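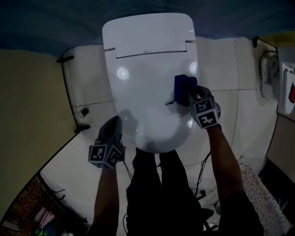

Visitor Readiness Checklist, Wekthorpe House
Ahead of the Crown Princess's visit, 02/06/2019
Walked and written up by Aleksandra Głowacki

1. Front drive and gates
OK. Both gates swing freely and the motorcade has room to turn by the old stables. The gravel is thin near the steps, and I'd love another load put down before anyone arrives in heels.

2. Red carpet, main steps
NEEDS WORK. The carpet is a beauty (it came out for her grandmother's visit, and you can still feel how thick it is!) but the left edge lifts on the third step. Please tape it along the whole length — not only at the corners, like last time.

3. Crowd barriers
OK with a comment. We have 165 barriers from De Graaf and they all lock together properly. Leave a gap for wheelchairs by the lime tree, and put the schoolchildren at the front, where they can hand over their flowers without anybody leaning across.

4. Great Hall
OK. The fire certificate allows 751 standing and the guest list is comfortably under that. Both side doors open outward and the exit signs light up. I did have to move a very handsome potted palm out of one doorway, and I'd be grateful if it stayed moved.

5. Private sitting room and washroom
OK. Door lock works from inside and can be opened from outside with the key at the Istow desk. Fresh hand towels on the morning, please, and no scented candles. The palace office was very firm on that, and quite right too with those curtains.

6. Balcony
NOT PASSED YET. Two of the balusters on the east side wobble when you push them. Brirport are sending a joiner, and until he signs it off there is to be no waving from up there, however nicely the photographers ask.

7. First aid
OK. Kits checked and in date. One at the front door, one in the pantry.

8. Press area
OK. Cables are under matting. I know the riser feels a long way back — we can talk about it, but I won't have it any closer to the steps.

Still open: items 2 and 6. I'll walk both again once the joiner has been.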